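8 Mar 2026

Well, I finally did it, dear diary. I cut my hair. Or rather I sat very still with my eyes shut while the salon on the corner in Drerport cut it, and when I opened them there was a good deal more of me on the floor than on my head. I asked for the chin-length bob with the heavy bangs, the one the lead in Clavumier wears all through the second season, and I even brought a picture on my phone like a teenager. It cost me 126 dollars with the gloss, before the tip, and I'm not going to write down the tip.

I know it's silly to care this much about a television show at my age, but I've loved that show since the very first episode last August, and half the pleasure has been watching what they do with her hair. In season one she has that long, sad, center-parted curtain that hides her whole face whenever her mother is in the room, and then she turns up at the train station in the opening minutes of season 2 with it all gone and a red mouth, and I sat up on the couch and said "Oh!" out loud to an empty living room. I've been thinking about it ever since. I must have looked at that station still every night for two weeks before I picked up the phone and made the appointment.

Of course the internet hated it at first. I went back tonight and reread the old fan page thread from when the first photos came out (648 comments, and I believe I read every one, with a cup of tea going cold beside me). Such a lot of fuss! People said she looked ten years older, people said she looked twelve, people said it had to be a wig, and one very upset person in Zurnunville wrote four paragraphs about how the bangs had ruined the whole story. I looked at the thread again after the finale and by then they were all asking each other for the name of the cut. I do love people sometimes.

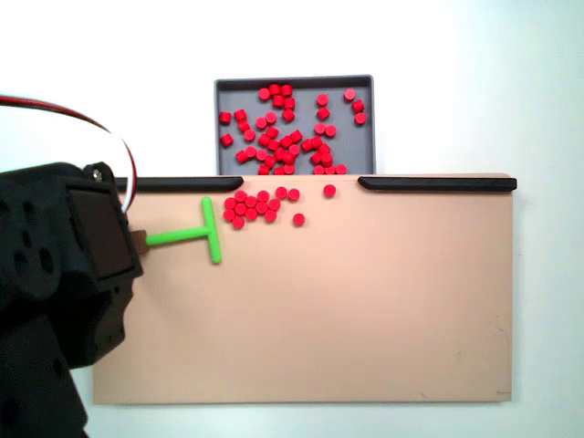
The green one, with the wires looping over.

Anyway, back to the hair. I walked home the long way, past the bakery and the old movie house, so that I could see myself in as many windows as possible. The wind got right under the bangs and stood them straight up, and that never once happens on Clavumier, where I suppose there's someone with a comb waiting behind every lamppost. The back of my neck was freezing. I had forgotten I owned a neck! I stopped and bought a scarf I didn't need, a soft mustard one, and wore it out of the shop with the tag tucked inside.

Then I did the thing I swore I wouldn't do and put a photo up. I took it by the kitchen window, where the light is kind, and I tried the look she does over her shoulder, and after many, many tries I had one where I didn't seem to be hearing a strange noise in the basement. My cousin wrote "who is THIS" with a row of hearts. My sister wrote "brave," and I've been turning that over all evening. Brave is what you say about a hat. But she called later and said she liked it, she'd only meant that she could never do it herself, and we ended up talking for an hour about the awful perms we both had in high school, and the year she used lemon juice and went the color of a cantaloupe. I haven't laughed like that with her in a long while.

I've also gone and ordered the lipstick. The one from the show is supposed to be by Đoàn, or so the fan page says, and the shade is called number 796, which doesn't sound like much but looks lovely in the little square on the website. I tried to be sensible and closed the page, and then I went and brushed my teeth and came back and opened it again. It should come by the end of the week. If it makes me look like a clown I'll wear it around the house and enjoy it anyway.

I was going to rewatch the train station episode tonight with my new hair on, as a sort of celebration, but it's nearly midnight and I've spent all my time writing this. I caught myself in the hall mirror just now and jumped a little. I keep reaching back to pull my hair out of my collar and finding nothing there to pull. I don't know how it'll be in the morning, since I've never slept on bangs before, and the girl at the salon said to wet them down first thing and dry them side to side with my fingers, no brush. I must remember to put the dryer back by the bathroom sink before I turn in.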